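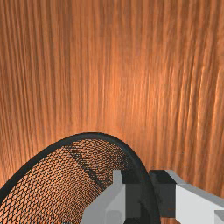

Basket set, sim collection, November 2022

Picking up from the last entry. The goal for this stretch is to finish the basket reaching examples in Vodside and hand a clean set over to Esotholm for training. Everything is teleoperated, no scripted motions. Two camera streams are saved per episode, one on the wrist and one fixed, plus joint positions and finger opening. Wastura does the recording, same as before.

Total on disk at the start: 863 episodes. That number includes the April ones, which were made with the old table texture and the old finger limits. I have left them in for now but tagged them old-table so they can be dropped with one filter.

Setup

Same arm and same parallel gripper as the April set. Plain floor with the grid on, black background, wood table. I thought about turning the grid off and decided against it. The fixed camera sees it, the wrist camera mostly doesn't, and changing it halfway through would split the set again.

Physics step unchanged. Contact on the basket mesh is the simplified hull, so fingers can't pass through the openings. Anyone who tries to hook the mesh will find that it acts like a solid wall. Go for the rim.

Start pose

The start pose took up most of the morning. The saved home had the elbow high and the hand folded down near the table, and I wanted to keep that general shape but with a bit of spread so the policy doesn't learn one exact path out of home. Wastura has a jitter setting per joint. I had it on for all seven and the results were bad: the last joint would come up turned so far that the first second of every episode was the operator fixing the wrist.

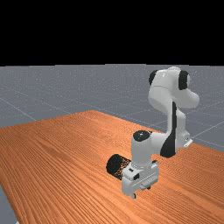
Ended up with jitter on the first four joints only and the wrist joints fixed. The hand now comes up pointing down every time and the operator can start moving right away. Episodes got shorter, mostly because the fumbling at the front is gone. I also dropped the joint speed cap a little. At the old cap the arm could outrun the recorder on quick moves and we got repeated frames, which Esotholm complained about last time.

Note for whoever runs the next batch: reset writes the start pose after the objects are placed, and the objects can land inside the hand. Check the contact flag on the first frame. If it is set, reset again and don't save.

Wrist view

The wrist camera sits close enough to the table that at low heights you get wood grain and finger tips and nothing else. For a person driving from that stream alone it is hard to tell which way to go. We agreed that operators may look at the fixed view while driving, but both streams are saved either way, and the training side decides what to use.

What bothers me more is the texture. The grain is scaled up so much in the wrist stream that it has strong streaks, and the streaks always run the same way relative to the table. A model could use them as a compass. That would look fine in Vodside and fail anywhere else. Options I wrote down:

Rotate the table texture at random on each reset.
Swap between several wood textures.
Leave it and add color changes in training.

I tried the first one. It works but the reset gets slower, since the texture reloads each time. Second one needs more textures than we have. For this batch I left it alone and put a line about it in the readme.

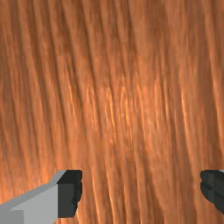

Wrist camera, fingers open, bare wood between them.

Related: the edges of the dark finger tips come out jagged in this stream. Turning up the antialiasing fixes it at the cost of frame rate. I left it off. The saved images get shrunk before training anyway and the steps mostly disappear at that size.

Episodes

Rules used for this batch, copied from the sheet taped up in the Jakubowski room with two changes:

1. Start recording before the first move, stop after the hand has been still for one second.
2. Fingers stay open during the approach. No opening and closing along the way.
3. Come in from the side, then straight down. (Changed. It used to say from above only.)
4. If you bump the basket, keep going and finish, then mark the episode "touched". (Changed. We used to throw these out.)
5. No retries inside one episode.

The reason for the change in rule 4 is that the last policy had no idea what to do once the basket had shifted. It had never seen a shifted one. I would like to have a fair number of these in the set, as long as they are marked.

Rule 3 is more of a guess. Coming straight from above, the hand hides the rim in the fixed view right when it matters. From the side there is a longer part of the approach where you can see both.
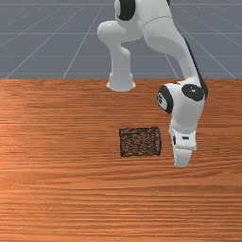
Fixed camera, hand to the right, open table between the fingers and the target.

Checked the batch by playing everything back at four times speed, which is tedious but catches things the script doesn't. Threw out 27 episodes. Most of those were late stops, where the operator had already let go of the controller and the arm sat there for a long time. 9 had the first-frame contact problem from above. A few I just didn't like -- the arm wandered with no clear goal and I couldn't say what a model should learn from it.

One thing the script should catch and doesn't: the two streams can be out of step by a frame or two after a pause. It only shows when you put them side by side. I added a check on the timestamps, and it flags anything over one frame. It has flagged nothing in this batch so far, so I need to feed it a bad file on purpose to see that it does what it should.

Storage

Moved the April files to the slow disk. Symlinks are in place, so old paths still work. Please don't write new episodes into that folder, the permissions allow it but the backup skips it.

Left to do

Split off a held-out set by start pose, not at random. With a random split the near copies end up on both sides.
Time the reset with texture rotation on and see whether it is bearable over a full session.
Ask Esotholm if they want the touched episodes in the main folder or separate.
Rewrite the readme section on joint order, it still describes the old export.
Find out why Wastura names every file twice in the log.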